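Kikeo Forums > Home Builds > Arms and Grippers
Thread: Finger pads that don't peel off, and my cable mess

jkombo
Joined: September
Posts: 5

Hi all, Jabari Kombo here, I posted in the intro thread a while back. The arm is up and moving in my spare room and I've finally got a wrist camera on it, so now I get to look at my own floor all day. Second set of fingers is on. These are the slotted ones, tapered, with the rough finish on the outside. I went through 97 grams of filament getting there if you count the bad ones.

Two things I'd like opinions on. First, the gap when they're closed. I left a little on purpose so I can stick rubber on the inside faces, but maybe it's too little? Second, the wiring, which I know, I know.

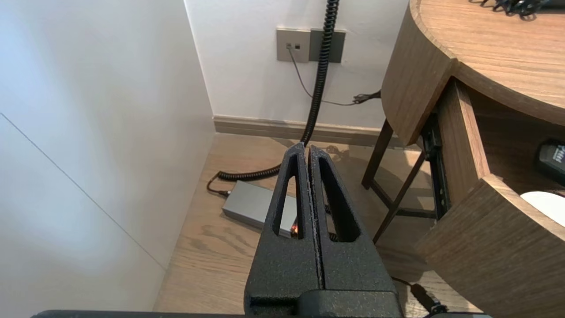 Wrist cam view, fingers nearly shut. Metal box is on the floor for now.

Current plan is thin neoprene with contact cement. I had foam tape on the old pair and it crept off sideways every time I picked up anything heavier than a spool.

rosser_bend
Posts: 291

Nice fingers! I like the long slots. Do they flex at all when you squeeze, or are they just there to save weight? If it's weight I'd close them up some, mine cracked right at the bottom of the slot.

On the rubber, skip the cement and cast your own pads. You can key them into the plastic and they never come off.

marlowe_t
Posts: 80

Gonna disagree on casting. It's a whole weekend and a sticky kitchen for something you'll redo as soon as you change the finger shape. Neoprene is fine. Scuff the inside faces first and clamp it overnight.

What bugs me is the coiled cable. That thing is hanging down and then looping around on the floor right where the arm works. Get it up and away before you do anything else.

rosser_bend

It's two hours and a yogurt cup, marlowe. Come on.

jkombo

Ha ok. They flex a tiny bit, not enough to call it a feature. Mostly I wanted to see through them with the camera, and I do get a sliver of floor on the left one (even the orange light on the box!) so I'm keeping the slots for now. I'll add a fillet at the bottom on the next print, thanks for that.

Cable: yeah. I was going to run it along the baseboard and up behind the desk. Does anyone use those Condard clips? Do they hold on painted wall?

andine44

I have the Condard ones. Fine on wood, so-so on paint, and I wouldn't trust them with a coiled cord because it's always pulling back on you. I'd screw a hook into the underside of the desk.

Also please shut that drawer before you run anything. I caught one with an elbow joint and the slide was never the same.

marlowe_t

Seconding the hook. And get the box off the floor, you're going to kick it.

jkombo

Drawer's closed, hook is on the shopping list. Box has to stay down there until I find a longer power lead, the one I've got is roughly a foot too short to reach a shelf.

Going with neoprene first, sorry rosser. If it peels I'll try the yogurt cup.

rosser_bend

It'll peel. Use a slow cure silicone when you get there, the fast stuff traps bubbles.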